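Chapter 4
Picking Things Out of a Bin

I've been putting off this chapter, because picking is where my student club spent most of a year and I still have strong feelings about it.
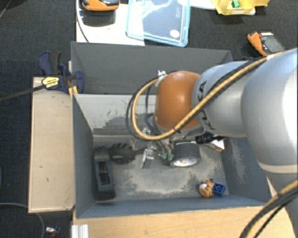 The club was called Mamari (don't ask, it was voted on before I showed up) and we had signed up for the Uranness, a student contest with one very short rule sheet. Your robot gets a bin of mixed stuff. It has to take the stuff out, one object at a time, and put each object down somewhere else without dropping it. You get 14 minutes. I read that and thought, great, we'll be done by August and can spend the fall making it look good!

We were not done by August. The first full practice run we wrote down in the log is dated 21st December, and the entry, in Matěj Ondrejka's handwriting, says "4 objects. Tape again."

Tape again! A roll of tape looks like the friendliest thing you could put in a bin. It's round, it's firm, it has a nice big hole in the middle. But think about where you'd put two fingertips on it. If it's lying flat you can pinch it across the outside, as long as your gripper opens wide enough. Or you can put one finger down the hole and pinch the wall of the roll, and now a small error in position means you land on top of the roll and push. Our program picked between those two at random for weeks before Deolinda Louro noticed and wrote a proper test for it. You'll write the same test in Section 4.3.

Then there's everything that isn't tape. Clear plastic gives a camera very little to work with. Long thin objects want to be grabbed near their balance point, and if you miss it they tip on the way up. Anything lying against a wall is a headache of its own, since one finger needs to get between the object and the wall and there may be no room for it. Boris Paulík called these "wall huggers" and I'm going to use his name for them all through the chapter, so get used to it.

We kept score in a plain notebook – every attempt, what we aimed at, what happened. By the end of the winter we had 112 failed picks written down, and Alžběta Jelínek sat on the floor one evening and sorted them by cause. I was sure most of them would be vision mistakes, the computer seeing an object where there wasn't one. Nope. Some 57 of them were cases where the robot saw the object just fine and chose a bad place to hold it. That one evening changed what we worked on for the rest of the season, and it's why this chapter spends so many pages on grasp choice and so few on cameras (Chapter 3 covered those anyway).

Before you read on, try something. Dump the contents of a desk drawer into a shoebox. Now empty it using only your thumb and first finger, held stiff, coming straight down from above. No sliding things around, no scooping. Write down which objects gave you trouble and where they were lying at the time. Keep that page, you'll need it for the project at the end of the chapter.

What you need from earlier chapters: coordinate frames (Chapter 2), and the part of Chapter 3 on getting from a camera picture to a position in the bin. If frames are still fuzzy, go back and redo the Baptista exercise with the two rulers. It's short, and I lean on it hard in Section 4.2.

4.1 What counts as a grasp?

Let's start with two fingers and a block. The fingers close, they touch the block on opposite sides, and each one pushes. For the block to stay put, those two pushes have to line up, or come close enough that friction can take care of the difference.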